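## 4. Setting up the worktop and getting your first brew right

I've been making tea in the Istlow filter pot every morning since August, so most of what follows comes from getting it wrong first. Set aside a bit of time and don't rush the rinsing!

1. Wipe the table down and let it dry. Mine is plain white, so I spot every drip.
2. Unpack the pot, the lid, the mesh basket and the Skimell drip tray. The spare seal is taped inside the lid (I nearly threw mine out).
3. Rinse the basket under the cold tap.

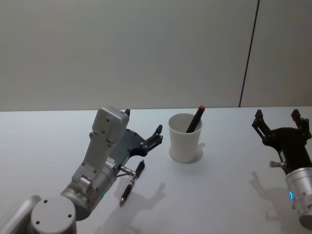
4. Push the basket down until it clicks. If it won't, turn it a quarter and try again – Blagoje Nedeljković showed me that one, and I'd been forcing it for weeks.

**Caution:** never pour boiling water into a cold pot. Swirl a little warm water round it first.

### Your first brew

1. Put 4 level spoons of leaf in the basket. I use the Hultcombe black, but any large leaf will do.
2. Fill to the lower line and put the lid on.
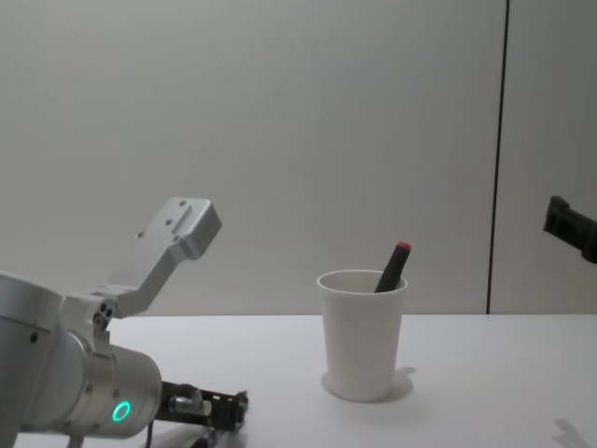

3. Leave it for 6 minutes. Beat Wallner swears by less, and makes very weak tea.
4. Lift the basket straight up and stand it on the drip tray.

**Note:** small leaf gets through the mesh. Use the paper liners, part 1502, if that's what you've got in the cupboard.

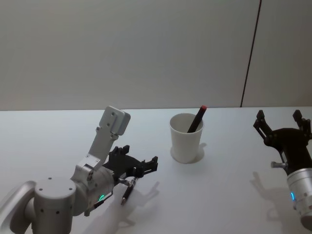 *White tabletop against a pale grey wall.*

### Pouring

Keep the lid on and pour slowly, with the spout close to the cup. I like a plain one for this, as you can judge the colour as it fills.

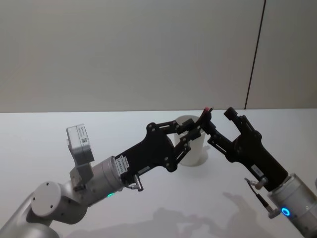 *White cup on the table.*

If the pot dribbles, check the seal before you do anything else. Cleaning and descaling are in section 5.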